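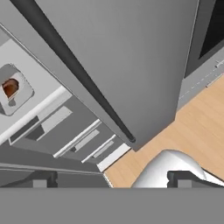

4.3 Übungsszene „Kühlschrank“ einrichten und starten

Dieser Abschnitt gilt für die Simulationsumgebung Killine ab Paketstand September. Er setzt voraus, dass die Grundinstallation nach Kapitel 2 abgeschlossen und der Greifer nach Abschnitt 4.1 zugeordnet ist. Für den Betrieb mit einem realen Arm gilt Kapitel 7.

Voraussetzungen

Lizenzstufe Sketon Basis oder höher
Szenenpaket Küche, Nummer 1164
3000 MB freier Speicherplatz auf dem Projektlaufwerk
Greiferprofil „Zweifinger, parallel“

Szene laden

1. Killine starten und das Projekt öffnen. Läuft bereits eine Simulation, diese zuerst über „Anhalten“ beenden.

2. Im Menü „Szenen“ den Eintrag „Paket hinzufügen“ wählen und die Nummer 1164 eingeben. Das Entpacken dauert je nach Rechner mehrere Minuten.

3. Unter „Küche“ die Variante „Kühlschrank, Tür offen“ auswählen. Die Variante „Tür geschlossen“ ist für die Übung in Abschnitt 4.4 vorgesehen.

4. In der Geräteliste das Greiferprofil prüfen. Steht dort „nicht zugeordnet“, zurück zu Abschnitt 4.1.

5. Ansicht auf „Handkamera“ stellen. Die Finger liegen dann am unteren Bildrand, der Blick geht schräg nach unten in das Kühlfach und auf den Holzboden.

Hinweis: In der Handkamera erscheint die Tür stark gekippt. Die Ansicht folgt der Stellung des Handgelenks und wird nicht waagerecht ausgerichtet. Wer lieber mit festem Horizont arbeitet, schaltet zusätzlich die Raumkamera im zweiten Fenster ein.

Greifer vorbereiten

6. Im Feld „Greifer“ auf „Öffnen“ klicken und warten, bis die Statusanzeige „offen“ meldet. Zwischen den Fingern darf sich kein Objekt befinden.

7. Schließkraft auf „niedrig“ setzen. Der Wert gilt für den Behälter auf der oberen Ablage ebenso wie für den Stangengriff der Tür.

8. Zykluszeit auf 500 ms einstellen. Kürzere Zeiten sind möglich, erhöhen aber die Rechenlast.

9. Mit „Nullstellung übernehmen“ speichern.

Achtung: Die Kollisionsprüfung muss vor dem ersten Start eingeschaltet sein. Ohne Prüfung fährt der Arm durch Tür und Ablagen hindurch. Die aufgezeichneten Bahnen sind dann unbrauchbar und dürfen nicht auf einen realen Arm übertragen werden.

Probelauf

10. Ziel wählen: „Griff“ oder „Behälter oben“. Für den ersten Lauf wird „Griff“ empfohlen.

11. „Bahn berechnen“ anklicken. Die Vorschau zeigt den geplanten Weg als Linie in der Raumkamera.

12. Abstand der Bahn zur Türkante prüfen. Bei zu geringem Abstand den Zwischenpunkt verschieben und neu berechnen.

13. „Start“ drücken. Der Lauf lässt sich jederzeit mit der Leertaste unterbrechen.

Meldungen

Fehler 331: Das Ziel liegt außerhalb der Reichweite. Basis des Roboters näher an den Schrank setzen, danach Schritt 11 wiederholen.

„Textur unvollständig“: Kanten werden stufig oder fleckig dargestellt. Die Physik ist davon nicht betroffen. Grafikstufe unter „Anzeige“ erhöhen oder die Meldung ignorieren.

Aufzeichnungen werden im Projektordner unter „Läufe“ abgelegt und können mit dem Rusu-Modul ausgewertet oder nach Ukodex exportiert werden, siehe Abschnitt 5.2.

Stand: 9. März 2024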